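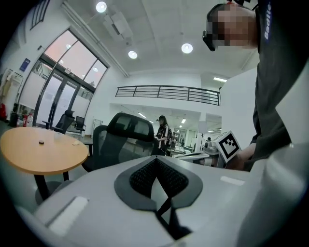
Plotine Groundwater Sampling Kit

Search products
Enter keyword or part number
Go

The Plotine kit from Sudurden is sold to cleanup contractors, town water offices and people who own a well near an old dump. It has a pump, a controller, 18 sample bottles and a handheld meter that gives a reading for dissolved solvents in the field. Price is $470 without the case.

We stock it, so take this for what it's worth: the pump is the reason to buy. It runs slowly and steadily, it pulls from wells up to 40 meters deep, and the tubing can be swapped without tools. Samplers who have fought with cheaper pumps will see where the money went.

The meter is another matter. Sudurden's brochure calls it "lab-grade," a phrase with no agreed meaning. A field reading can tell you which wells to worry about first. We would not use it to argue that a site is clean, and we doubt your state regulator would let you. Budget for a real lab.

The brochure also says the kit "cuts cleanup time." We asked how and were sent the brochure again. Sampling is a small part of most cleanups, and the years go into deciding who pays.

In the box
Pump and controller
Field meter, 5 calibration packs
18 glass bottles with caps
Tubing, one roll

Not in the box
Battery, carrying case, preservative, printed manual

The Rugemalira battery fits and costs less than Sudurden's own. Calibration packs expire, so check the stamp before you stock up. New orders ship in March.

Comments (3)

plutarau_wells
We use two of these at Plutarau. Pumps are fine. Meter drifts when it gets cold and we stopped writing the numbers down.

dryditch
470 and no case? My old one came in a bucket with a lid and I still have the bucket.

tml
Does the Rugemalira battery need the adapter or does it plug straight in? The page for it doesn't say either.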